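Search this site Go
Last updated: October

Kitchen electrics check – Flondis staff flat, 1770 block

Plugs and leads – all looked at, no scorch marks. Kettle lead a bit stiff, keep an eye.
Sockets – one by the sink has a cracked faceplate. Taped over, NOT in use till Lolus come out.
Extension leads – one found behind the fridge, removed. Please dont put it back.
Crumb trays – emptied. Full again in a week at this rate.
Smoke alarm – tested, loud. Battery swapped at the same time.
Fire blanket – on hook, tag in date.

Toasters: unplug after use, nothing stored on top, boards and cloths kept well back from the slots.

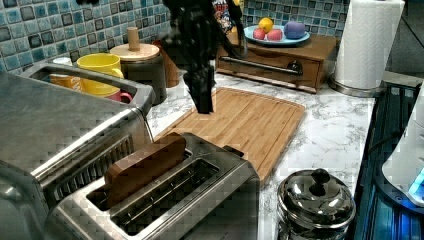 Yavuz Karakaya wrote back that the alarm goes off every time the grill is on, and could it be moved nearer the hall. Fair point – have asked. Till then open the window, do not take the battery out.

Fridge – seal split at the bottom, 5 degrees inside so OK for now.
Extractor – filter greasy, needs a soak. Fail.
Isolator switch for cooker – labelled, wroks.

Recheck in 6 weeks. Faceplate sooner.

Contact | © Flondis | Back to top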